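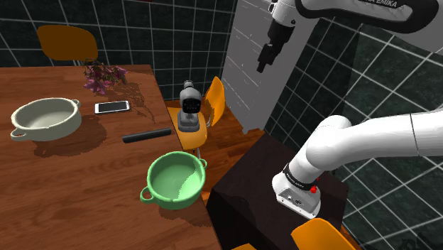
Ondau wagon pulls to the right after new tires

Judite Meireles
7 Nov 2025

Hello everyone, and thank you in advance for reading, I know I go on a bit. I have a Ondau wagon that I bought in August from a very nice couple over in Skarkville. It has been a lovely car and the dog adores the back seat. Two weeks ago I had four new tires put on at the shop near my work, and ever since then it drifts to the right on the highway. It isn't violent, but if I loosen my grip it wants to change lanes all by itself – and on a long drive my left shoulder really feels it. The shop says they balanced the wheels and everything is fine. Do I need an alignment, or could it be the tires themselves? I'd rather not pay for both if I can help it!

Florêncio Serrano

Alignment. It's always alignment.

Jaime Gouveia

Welcome, Judite! I wouldn't book the alignment just yet. Balancing and alignment are two separate jobs, so the shop may be telling you the truth and still not have looked at what's bothering you. Start with the pressures, first thing in the morning before you've driven anywhere, and set them to the numbers on the sticker inside the driver's door (not the number on the side of the tire, that one's a maximum). My own wagon came home from a tire shop with 29 in one front and 20 in the other, and it pulled exactly the way you describe. 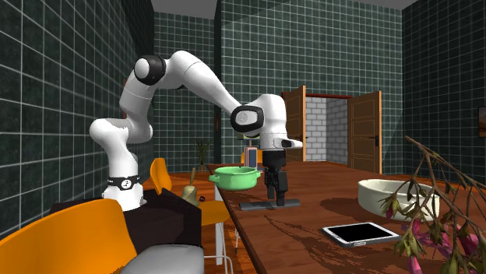

White arm with its black gripper pointed down over the table.

If the pressures match, ask them to swap the two front tires side to side, provided yours aren't the directional kind with an arrow on the sidewall. Most places will do it free on tires they just sold you. Then take it out on the same stretch of highway. If it now pulls left, you have a tire with a built-in pull and they should replace it under warranty. If it still goes right, then Florêncio gets his alignment, and please ask for the printout with the before and after readings. Have them feel the front right brake for dragging too, while it's up on the lift.

Do let us know how you get on – and say hi to the dog!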